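Trenolwood Hall Hire: Frequently Asked Questions
Last updated Aug 13, 2014
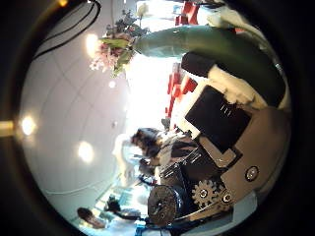 Pink and white flowers and the ceiling lights

How do I book a room?
Fill in the enquiry form or ring the office. We hold a date for 2 weeks while you decide. After that it goes back on the calendar unless we have had your deposit.

How much is the deposit?
£100 for the Vilela Room and £80 for the Moren Room. It comes off your final bill.

How many people can you seat?
The Moren Room seats 80 for a meal. The Vilela Room is larger, but the number depends on the table layout, so please ask.

Can I bring my own flowers and decorations?
Yes. You can use any florist you like. Nothing may be pinned, taped or stuck to the walls or ceiling. Free-standing arrangements are fine. Table confetti is allowed, but not the metallic kind.

Can the lights be dimmed?
In the Vilela Room, yes. The switches are by the kitchen door. The lights in the Moren Room are on or off only.

When can we get in to set up?
From 9am on the day. If the hall is free the evening before, you can have it from 6pm for an extra £31.

Do we have to use your caterer?
No. Jinitz Catering know the kitchen well and we can send you their menus, but you may bring in another firm or do the food yourselves. Outside caterers must show us their hygiene certificate and insurance.

Is there a bar?
We can run one for you. If you would like to bring your own wine for the tables there is a corkage charge per bottle. Spirits must be bought from the bar.

What time does the music have to stop?
11.30pm, and guests should be out by midnight.

Is there parking?
There is a car park behind the building. Cars may be left overnight but must be gone by 10am.

What if I need to cancel?
Tell us in writing. Deposits are not refunded, but we will move your booking once without charge. Dates in May go early, so we may not be able to offer you another one in the same year.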